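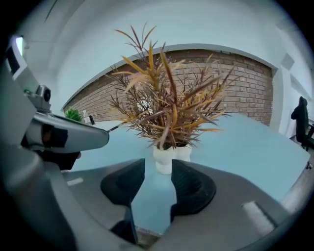 4. Talking to people about fake plants

4.1 Getting the answers in

I mailed out 300 questionnaires and got 283 back, and I still can't quite believe that number. My last survey was on office carpeting and I had to beg for every page. I think people just have feelings about plants! Several wrote up the margins and onto the back, and one person in the Nistberg office stapled on an extra sheet about a ficus that she felt had been thrown out too early.

The questionnaires went to the staff at two workplaces. Rendolton is an insurance office with big south windows and a lot of live plants that come with a watering contract. Nistberg is a records office, mostly below street level, and it went over to artificial plants years before I showed up. I picked them because they're so different in daylight, and also (I should own up to this) because I could get to both by bus. A third site, Skeltthorpe, dropped out in May when the building was sold, so I've left it out of everything from here on.

After the questionnaires I sat down with 50 people for a longer chat. I did most of these myself, and Decha Rojanasak did the rest and typed up all the notes. We used the same short list of questions but let people wander off it if they wanted to. The last questionnaire reached me on Dec 25, 2019, in a bundle forwarded from my old office, and I closed the file after that one.

4.2 "Fake" is a sliding word

My first surprise was how hard it was to get people to agree on what counts as an artificial plant. I had assumed this was the easy part. But do dried grasses count? They were alive once, and they'll never need water again. What about preserved moss? Some people at Rendolton put the moss wall in the lobby down as live, and others called it "basically plastic," and they walk past the same wall every morning.

Color seems to do a lot of the work in how people sort these things. When a plant is bright green and stays bright green, people get suspicious after a while and go over to pinch a leaf. Browns and rusts are harder on them. An artificial plant with spiky leaves in brown, rust and golden yellow (Figure 2) borrows the look of something that has dried out on its own, and a dried-out look is one we're used to seeing hold still. I don't have a proper test of this, so please treat it as a hunch that came out of the interviews. Hijazi makes a similar guess in an unpublished report on hotel lobbies, although the argument there is mostly about dust.

Figure 2. Artificial plant with long, narrow leaves in a small white pot.

I ended up letting people use their own definitions and writing down whatever they said. It makes the coding messier. I tried a strict version first, where I told people what to count, and the answers came out short and a bit sulky, so I went back.

4.3 Who looks after a plant that doesn't need looking after?

I got much more out of this part than I'd planned on. At Nistberg, where there is nothing to water, people still talked about taking care of the plants. They dusted them. They turned them so the good side faced the door. One man told me he moved his off the radiator every winter - he laughed while he said it, but he does it. Another said she had taken hers home over a long leave so that it wouldn't be sitting there alone.

I'd gone in expecting the opposite. The older writing on office decor (see Section 2) tends to treat care as something the plant asks for, through drooping and yellowing, and then the person answers. That would mean no drooping, no care. My Nistberg people don't fit that very well. For them the care seems to come from having the thing near you, on your own desk, where other people know it as yours. The big shared plants by the elevators got almost none of this, and those were the ones with gray fuzz on them.

At Rendolton it went a different way. The watering contract means a stranger comes through with a cart and handles everything, and a lot of the staff said they were afraid to touch the plants in case they messed up the schedule. So you have real, living plants that people keep their hands off, and over at Nistberg you have fabric and plastic ones being fussed over. I went back and forth on how much to make of this. Two buildings is a tiny sample of buildings, however many people are in them, and the two staffs differ in age and in how long they've been at their desks.

4.4 The embarrassment problem

A smaller thread, but it kept coming up. People apologize for fake plants. Decha Rojanasak spotted this in the notes before I did: "it's only plastic," "I know, I know, it's not real," "my sister gave it to me." We hadn't asked. The apology usually came early on, and once it was out of the way the person would often go on to say how much they liked having it there.

The same people did not apologize for fake fruit or for the framed print of a forest in the Nistberg break room. I asked a few of them straight out why the plant was different, and the best answer I got was that a picture of a forest isn't pretending. I wrote that down and underlined it. A plant in a pot sits in the spot where a real one could be, and I suspect some people feel they're being caught out in a small fib each time a visitor leans in for a closer look.

I want to be careful here, as we only noticed the pattern partway through. By then we were both listening for it, and Decha may have been writing the apologies down more faithfully in the later interviews than in the first ones. For that reason I report them as quotes and leave them out of the tables. The full interview guide is in Appendix B, with the question on gifts moved to the end, where it got better answers.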